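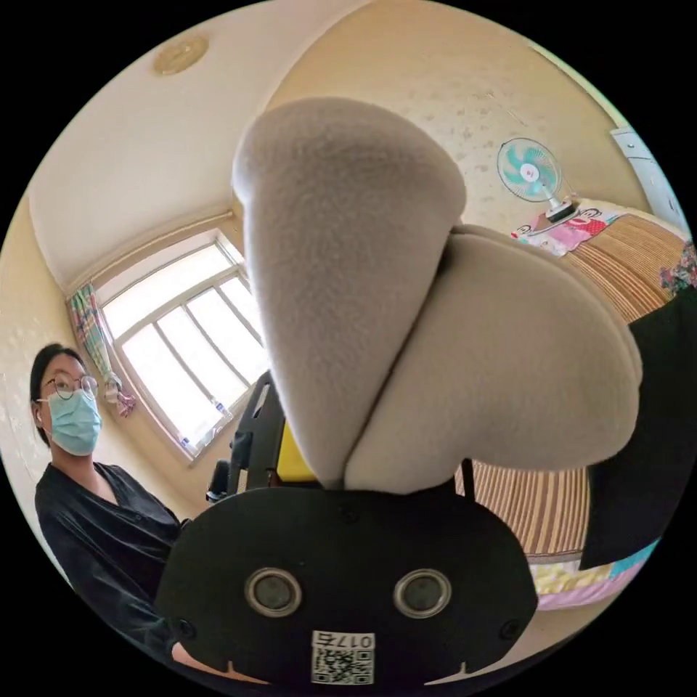 Tuulikki Laitinen lleva ocho años haciendo fieltro y todavía huele la lana antes de comprarla. La huele en serio, mete la nariz en el saco. Hablamos en la cocina de su taller, en Plesport, media mañana, café malo y ella con las mangas remangadas. Le pregunto por los colores, porque lo que yo asocio con el fieltro es justo ese gris claro y cálido de las dos piezas redondeadas, pegadas una a otra, con la superficie un poco peluda. «El gris es el que más me piden y el que más me aburre», dice. Lo vende igual. Mantas no, eso lo dejó. Zapatillas, fundas, suelas, algún sombrero por encargo.

Empezó sin maestra. Un saco de lana sucia que le regaló un vecino, agua caliente, jabón de aceite y un suelo de baño destrozado. «La primera pieza era una torta. Dura por un lado y por el otro se deshacía. La tengo guardada, no me preguntes por qué.» Después vino un curso en Gindeck, un verano entero, y ahí conoció a Aoi Oshima, que venía del telar y no quería saber nada del agua. Ahora comparten alquiler. Discuten por la pila.

La lana la compra a Busar, un lavadero pequeño que trabaja con un rebaño de 200 ovejas. Llega cardada pero no teñida. Antes compraba más barato, de fuera, y dice que se notaba al frotar: fibra demasiado lisa, no agarraba. «Puedes estar una hora dándole y nada, resbala. Y tú pensando que eres tú la que lo hace mal.» Lo peor, según ella, los tutoriales en los que todo sale en diez minutos con plástico de burbujas. El enganche de verdad viene luego, con el batanado, cuando la pieza encoge y hay que ir dándole la vuelta. Ahí se va la espalda.

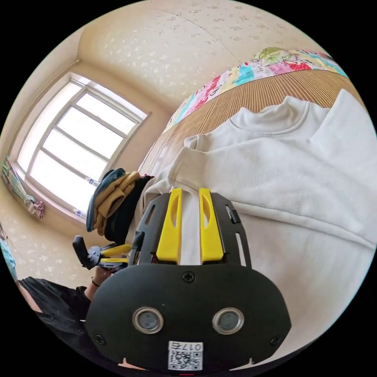 ¿Cuánto encoge un fieltro hecho a mano? «Depende de la lana y de lo que aguantes tú. Para zapatillas yo corto la plantilla un 42 por ciento más grande que el pie, y aun así hago siempre una muestra. El que se salta la muestra acaba con zapatillas de muñeca.»

Lo anota todo en un cuaderno manchado de jabón. Peso en seco, peso final, qué lote. Me enseña una página: 591 gramos para un par de botines de adulto, subrayado dos veces y con un «NO» al lado. Demasiado gruesos, no doblaban al andar. Los devolvieron. «Bien devueltos», dice Aoi desde el otro cuarto, que estaba escuchando.

De dinero habla poco. La tienda Siddiqui le coge un lote en octubre y otro antes de Navidad, y con eso paga el invierno. El verano es flojo, nadie quiere tocar lana en agosto. Entonces da clases, grupos pequeños, solo por la tarde. Le pregunto qué recomienda a quien empieza en casa. Cosas pequeñas, planas. Agua bien caliente, poco jabón (todo el mundo echa demasiado, dice) y frotar suave al princpio, casi sin apretar. Si se aprieta pronto salen arrugas y esas ya no se van.

Y para lavarlo después? A mano, agua fría, y a secar en horizontal, lejos del radiador. Ella misma metió una vez un sombrero en la lavadora, uno bueno, el de su hermana. No quiso contarme más y volvió a la pila, que a las cuatro llegaban las alumnas.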